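4.2 What the sentencing remarks leave out

I'll admit I came to this part of the project expecting a tidy story. We had 386 sets of sentencing remarks from the Tilari registry, all for firearm possession or conspiracy matters, and I figured the discount for an early guilty plea would be the easiest thing in the world to pull out. Judges are supposed to say it out loud, after all! In 79 of them I couldn't find a stated figure anywhere (and I read those ones twice, grumbling, with a cup of tea going cold beside me).
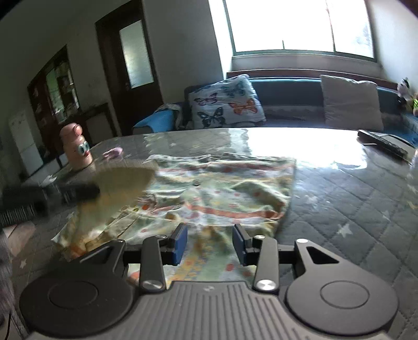 Figure 3. Hand-held gripper over a crumpled, multicoloured garment on a tabletop.

So I went back to the coding scheme from the Lundine study, which treats silence as a discount of zero. I don't love that. A judge who says "I take the plea into account" has plainly done something with it, and calling it zero drags the average down for the busier courts, where remarks tend to be short. The Chatzigeorgiou approach is kinder, leaving those cases out of the average and reporting them separately, and it's the one I've used from here on.

The Trakberg court gave me the most grief. It had 19 conspiracy matters, and in 14 the judge suspended part of the term without saying whether the plea had anything to do with it. I've coded those as "unclear" and left them in the appendix for anyone braver than me.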